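Helpdesk > Shared spaces > Nolodmont > Sorting table > Ticket 27

Power adapter and small items not being found at the sorting table

Status: resolved, with one point left open
Raised by: Odette Ferrand
Handled by: Timothée Coste
Area: Nolodmont, ground floor, sorting table

Problem as reported

People come down to the table to borrow the white power adapter and can't find it. It is on the list as kept in the honey-coloured basket. In May it was reported missing three times and each time it was in the building. I have also been asked twice where the white "deli" case lives and I did not have an answer, as it isn't on the list at all. Could somebody either correct the list or tell us which basket is right? - Odette

First reply

Thanks Odette. Before I change the list, can you tell me whether people are looking in both baskets or only in the one the list names? Also, is anything being left on the green tray overnight? The tray was meant for things on their way in or out and should be clear by the evening. - Timothée

Reply from Odette

Only the one the list names, as far as I know. The dark basket has always been thought of as the cable basket, so if you don't want a cable you don't look in it. The tray is not always clear. Food and drink gets put down on it as well, and then it stays because whoever finds it thinks it belongs to somebody.

Checked at the table

Went down at 4.15 and went through what was out. The list does not match the table. The adapter is in the dark brown basket in among black cord, and there is a small blue item in with it that I could not find on the list under any name. The lighter basket, where the list sends people, has nothing in it. The white case was on the green tray with a small carton. 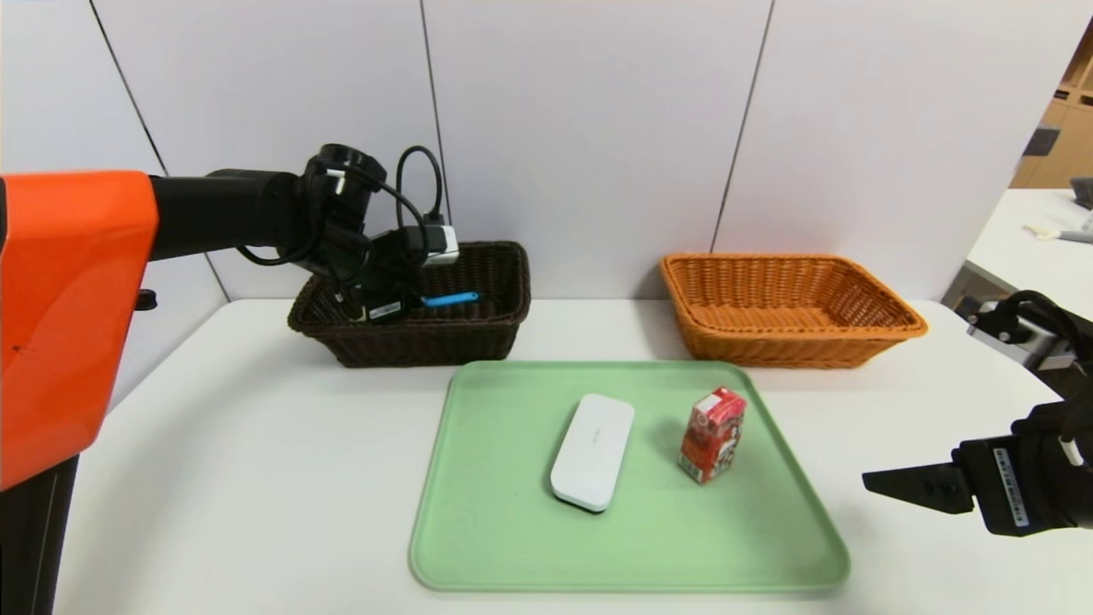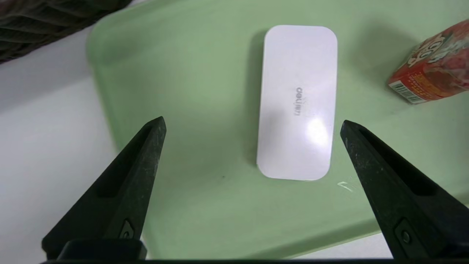 Cause

The list was written when we had the old Flidska boxes, which had a lid each and a number on the lid. When the baskets replaced them the numbers were carried over as "dark" and "light", but the things themselves were put wherever there was room. Nobody has been putting the adapter in the wrong place on purpose. It goes back with the cables because it looks as if it should.

The case is a separate matter. It came down from the Besnard room and was never entered. With no place of its own it ends up on the tray.

What was done

1. Took everything out of the dark basket and laid it on the table. Separated the adapter from the cords. This took longer than the rest of the job put together.

2. Coiled the cords and tied each one with a strip of the reusable tie from the stationery drawer. Please don't use elastic bands, they perish and stick.

3. Put the cords back in the dark basket. Moved the adapter to the lighter basket, as the list says.

4. Entered the white case on the list under "light basket". The entry reads "case, white, marked deli" so that it can be searched by either word.

5. Took the carton off the tray and put it on the kitchen shelf.

6. Wiped the tray and put it back at the front of the table. There is a mark on it that may be a scuff. I left it alone.

Still open

The small blue item. It could be a marker or the handle of something. I have put it in the lighter basket with a paper tag on it. If it is still there at the next check it goes to lost property.

Reply from Odette

Looked this morning and found the adapter straight away. The Patell group used it and it went back in the lighter basket without anybody being told. I have printed the new list and taped it inside the cupboard door - the old copy is in the recycling. No news on the blue thing. Happy for this to be closed.

Closing note

Closed by Timothée. If the adapter goes astray again, please reply to this ticket and don't open a new one, so the history stays together.

Related tickets
Flidska boxes: where did the lids go
Labels peeling off the cupboard door
Besnard room: items moved downstairs without being listed
Food and drink left on the sorting table
Reusable cable ties, reorder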